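Bollura: Two Arms, One Pile of Bricks
Final report, Robotics Project Course, Veline Technical College
Maximiliano Lagos and Patricio Rivadeneira

Our proposal in March promised a two-arm system that would build "small structures of arbitrary design from standard toy bricks." We would like to thank the course staff for approving that sentence without laughing where we could hear it. What we are handing in is a system that can put certain bricks onto certain other bricks, if they start out in places it likes. The rest of this report is about the distance between those two things.
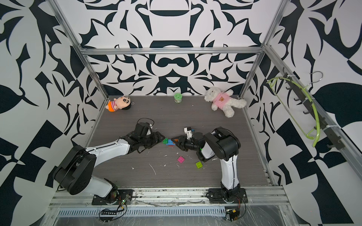
Ojeda, 7/3/26

1. What we set out to do

The task was simple to write down. One arm holds the base of a structure steady while the other picks up the next brick, brings it over, lines it up and presses. A four-year-old does this while thinking about lunch. We chose bricks partly for that reason, and partly because Patricio already owned a bin of them and our budget request for anything else came back with a question mark next to it.

We picked two arms on purpose. With one arm, every push on a new brick also shoves the structure across the floor panel, and you spend the semester designing a clamp. With two, the second arm is the clamp. It is also a second thing that can run into the first thing. We gave this point one line in the proposal and several weeks of our lives.

2. The rig

Both arms are bolted to the front rail of an aluminum extrusion enclosure and reach in toward the middle of a gray wood-grain floor. The control boards sit down at the front, wires and all. Cable management was assigned to both of us, and so was done by neither of us until the second design review, when it was done by both of us overnight.

Our software is called Hiko. It began as a script for opening and closing a gripper, and it should have been thrown away and rewritten at least twice. It now handles teleoperation, logging, playback and the emergency pause. Anyone taking over this project should know that the file named hiko_old is the current one.

3. Collecting demonstrations

We drove the arms by hand and recorded what we did. A full attempt had the left arm steadying the work and the right arm bringing in the next piece. We kept 49 demonstrations. The ones we didn't keep are stored in a separate folder, and watching them in a row is bad for morale.

Most of the throwaways went wrong in one of these ways:

Brick gripped by a corner, so that it swung when lifted.
Left arm let go a moment early and the structure followed the right arm home.
Both grippers wanted the same few inches of air.
Operator sneezed (Max, twice).

The small orange triangular piece deserves its own paragraph. The 2x2 bricks have flat sides and forgive you a lot. The triangle has one orientation in which the fingers can hold it properly and several in which they only seem to. We went back and forth on dropping it from the set. Patricio argued that a system that only handles easy shapes isn't very interesting, and he was right, and I would like it on record that he was not the one driving that afternoon.

4. Seeing what the gripper sees

For the first three weeks we worked from the overview camera alone. From up there everything looks fine. The fingers are near the brick, the brick is near the other brick, and you close the gripper with confidence and get air. Depth was guesswork, and studs were a few pixels of hope.

The wrist view fixed a good part of this. At close range you can tell how far a brick is tilted and whether both fingers are on it or only one is doing the work. It brought its own problems. The focus falls off quickly with distance, so the neighbors of the brick you care about go soft, and the glossy plastic throws back every light in the room. Our first color filter was quite sure that a patch of glare on the floor was a brick. It tried to pick it up with real commitment.

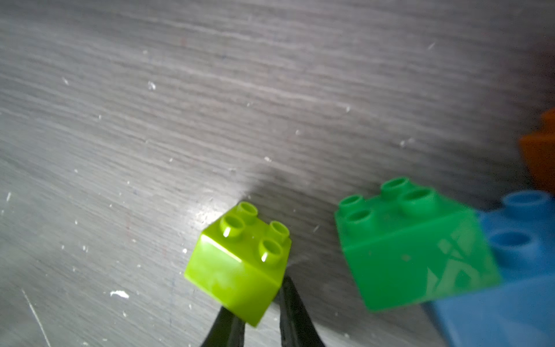

Fig. 2. Wrist camera: lime-green 2x2 brick between the fingers, darker green brick to its right.

Having two greens in the set was not something we planned around. In good light the lime and the darker one are easy to tell apart. In shadow the filter called them the same color, and for one whole session the system was politely asked for one and went to get the other. We widened the gap between the two thresholds and moved on. A better answer would have been to stop depending on color so much, and we have put that under future work, where it will be comfortable.

5. Training and results

We trained a small imitation policy on the demonstrations, with both camera views as input. We stopped at 3000 steps. This was partly because the loss had gone flat and partly because another team had signed up for the machine.

With the bricks placed close to where they had been in the demonstrations, the policy usually reached the right one and usually closed on it. Placing it on the structure worked less often. Pressing it down until the studs seated worked less often than that. Moving the starting pile a hand's width to one side brought us back to air. We had written a scoring sheet with five levels of success, and the top level remains in excellent condition.

The Hiko log for the last evaluation day runs to 1303 lines. A fair share of them say "grip lost." We left the wording alone, though Patricio did at one point change it to "grip reconsidered."

6. What we would do differently

Start with the wrist camera. We treated it as an extra, and it should have been there from the first recording, since the early demonstrations made without it couldn't be used for training and had to be done over.

Record more variety and fewer nice ones. Our 49 are tidy, and the policy learned that the world is tidy. If we had let the starting positions wander, the numbers would have looked worse in the middle of the course and better at the end.

Measure pressing force. We judged whether a brick was seated by looking at it, and then by poking it, and the poking isn't in the data.

Write down the calibration. We calibrated the two arms to each other eight times. Seven of those were because we had not saved the one before.

7. Handover notes

The demonstrations and the training config are on the course drive under bollura_final. Ignore bollura_final2. The right arm should be powered up after the left one; the other order works too, but Hiko will label them backwards and you will find out when you move. Spare fingers are in the drawer with the hex keys. The 3 mm key is missing and we have both denied it.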